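Ramix two-arm table kit: progress report no. 2 to the Ivel fund

Period covered: up to end of November. Written in a bit of a rush before the claim deadline, tidier version of the costs to follow on the usual form.

Where we are

Kit on loan from the supplier, set up at Hovley, running most working days. Review is past halfway. Reminder of the question you are paying us to answer: is the Ramix kit worth recommending to small care and training kitchens, as sold, without an engineer on site. Not there yet with a yes or no.

Done since last report

Install finished. The written guide says one afternoon, took us two days, mostly the rail and the cable runs. Guide has the left and right base diagrams swapped on one page. Reported, supplier agrees, new PDF promised.

248 trial runs logged. Mugs, cups, jars, trays, plastic veg. 192 of those ended with the item where it was meant to be and nothing knocked over. The rest are being sorted by cause, log is a mess in places as we changed the form half way through (our fault).

Patterned cloths now in use as agreed with you, plain tops were too easy and no real kitchen looks like that.

Cost

Spent to date on fittings, spare fingers and carriage: £1,760. Inside budget. Spare fingers were dearer than quoted, have asked why. Nothing claimed for staff time this period.

Problems

Handles. Mugs with a big loop are still the worst thing on the list, the fingers either foul the handle or take the body at a poor angle. Better with the newer fingers but not fixed.

Clear glass. Slow. Wrist camera hunts about, sometimes gives up.

Cables. Purple leads from the wrists need re-tying far too often. Would put a buyer off. Have asked for clips.

Support line. Answers quickly before noon, after that you wait till the next morning.

Compared with the Munro unit

Only a short look so far. Munro is quicker to set up and has the better manual, but it's one arm and the fingers are softer. Full side by side in the next report, if the demo unit arives when they say.

Next

10 more items to add to the list, mostly awkward shapes. Repeat the glass runs with different lighting. Ask two kitchens to try the set-up from the guide alone, no help from us. Then the draft recomendation.

Need from you: a yes on keeping the loan kit one extra month. No extra money, just the signature. 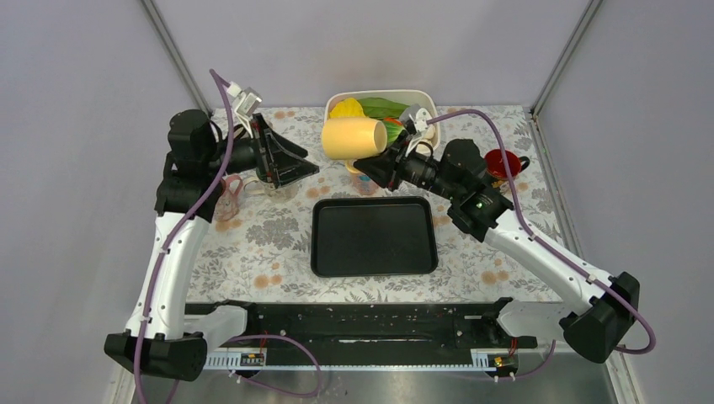
Both from the mixed table-top work at Hovley, the second is a mug held in the gripper.
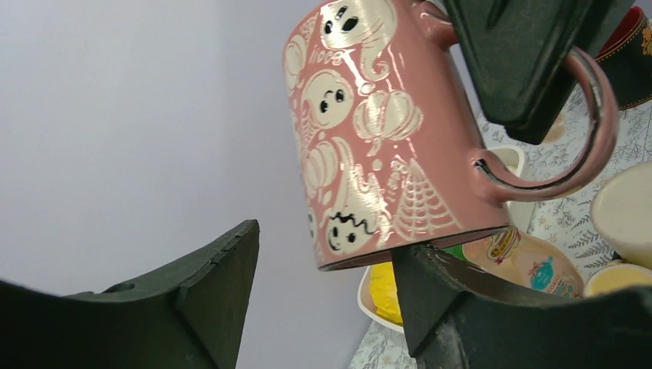
Report by: R. Tallis, Hovley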